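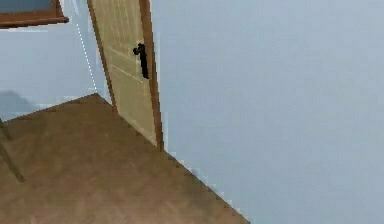 A robot named Madigan has never made a snack, washed a cup or put anything away. In that way it is like your brother. Madigan lives inside a computer, in a pretend house built by a team at Vercombe, and before it can do a chore there, a person has to show it how.

Niamh Tully is one of those persons. She holds a controller in each hand. When she moves left, so does Madigan, more or less. The computer saves every wobble.

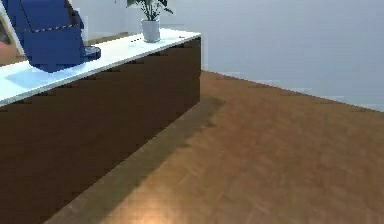

DRIVING THE ARM

Moving a blue arm over a white counter sounds easy. Try picking up a grape with salad tongs while looking through a paper towel tube. Niamh's first try at a new chore can take 5 minutes. By lunch she is much faster, and a bit grumpy.

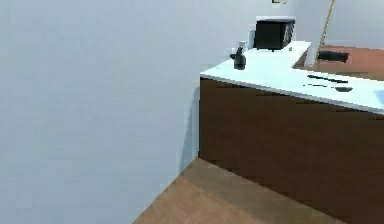

Each try is called a demonstration, or "demo" if you are in a hurry. One demo teaches a robot very little. Niamh and her teammate Diarmuid Ó Néill record 400 for a single chore, and they change things as they go, so Madigan can't just memorize where the bottle is.
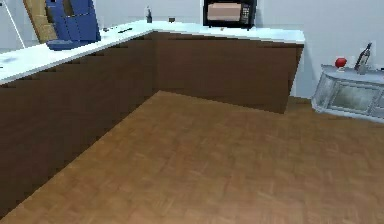 Then a program studies all those demos and looks for patterns. So far it has 3,380 to study, including the bad ones, which Diarmuid says are mostly Niamh's. Niamh says to check the names on the files.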